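Re: [grippers] Etell fingers vs. the Rullolus set

From: Wumpini Ofori
Print this message | E-mail this message

On the Etell trial, Asger Bjarnason wrote:
> We gave up on the stock fingers after 200 picks. Did
> anyone try the open wedge type with the wrist camera?
> Snædís thinks they block the view.

We did, in September. They weigh 28 grams each and the Zuveck controller needed no new settings. Grip on thin cloth was better than with the Rullolus pads — 8 misses in 700 tries.

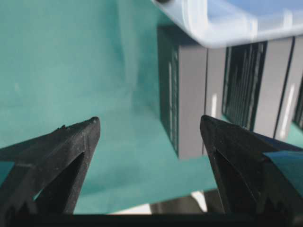
The view is less of a problem than Snædís fears. With the fingers well apart you get a wide clear area between the tips, and both wedges have a triangular opening. I'd put a strip of blue tape on one finger, as on the right one there, so left and right don't get mixed up in the logs.

Wumpini

2 comments | 3 shares

Frida Kvaran: Do the tips wear down?

Asger Bjarnason: Thanks, ordering a pair.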